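Workshop tips: what I do before a recording session on the roller lanes

I keep getting asked how I set up when I'm collecting examples of bins and trays for the arm to learn from, so I finally wrote my habits down. 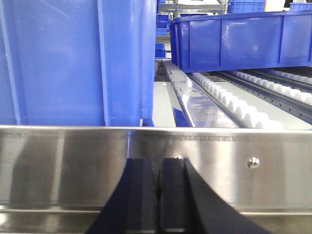
Wrist view at the steel lip, with a blue tray farther along the rollers.

Most of these I picked up the slow way, over 629 recorded runs in our shop at Murnholm. Take what you like and skip the rest!

Wipe the shiny stuff first

Stainless steel shows you everything, fingerprints included, and so does the wrist camera. I go along the brushed parts with a barely damp microfiber cloth, always in the direction of the grain, then once more with a dry one. The clear plastic guide strips get the same cloth but no spray, since the spray I used to like (a Stellotex one, lemon scented, very cheerful) left a haze on mine. Plain water with a drop of dish soap does fine.

You won't get rid of reflections that way, and I wouldn't try. A blue bin next to clear plastic is going to throw a blue patch on it, and the system had better see plenty of that while it's learning. What I don't want is a greasy thumbprint that sits in the same spot for a whole week of recordings and then vanishes on Monday when somebody cleans.

Spin the rollers by hand

Run your palm down each lane. You'll feel a sticky roller long before you see one. Mine are usually hair or a scrap of label backing wound around the axle -- tweezers and a seam ripper get it out in a minute. No oil! Oil collects dust, and then you have two problems and a black smear on the bottom of every tray.

While you're down there, put a screwdriver to any cross-head screws on the side panels. Snug, no more than that.

Move the bins more than you think you need to

If every run starts with the tray in the same place, you've recorded one example a whole lot of times. I shift things after every 5 runs. Sometimes the tray goes far up the lane, sometimes close, sometimes a bit crooked on the rollers. I keep a kitchen timer and a deck of index cards with starting spots written on them, shuffle, and set up whatever comes out on top. It feels silly and it works much better than me "being random," because I am not random, I put everything slightly to the left.

Same goes for the background. Shelves with more blue bins behind the lane are fine by me. I swap a few around between batches so the system can't lean on them as landmarks.

Check the fingers before you hit record

Look at the contact pads up close. Dust makes them slippery, and a slippery pad teaches a squeeze that's too hard. I press a strip of masking tape on each pad, peel it off, done. Then I drive the gripper up to a steel edge, slowly, and look at the picture on the monitor: both fingertips in view, the gap between them clear, nothing smudged. If I can't make out the edge of the lip, I clean the lens and look again.

Warm up with throwaways

My first three runs of the day are always clumsy. I record them anyway, into a folder called "porridge," and delete the folder at lunch. Don't mix those with the keepers. Real fumbles later in the session are a different matter -- if I miss a rim and recover nicely, I keep it and write "recovery" in the notes column. Those have been some of my most useful runs.

Write the note right away

One line per run, before the next one starts: starting spot, which container, good or not. I used to do it at the end of the day and I was guessing by the tenth line. A clipboard on a string beats a laptop for this (no waiting for it to wake up). I use the Rolland pads with the stiff back, but any pad will do.

Stop at 10 bad ones

Ten bad runs in one sitting and I quit, or at least go have a sandwich. Tired hands drive a jerky arm, and jerky is exactly what it'll learn.

Next time I'll get into labels that peel cleanly off plastic bins. I've got four kinds stuck to the lid of an old tote right now and one of them already looks like a mistake.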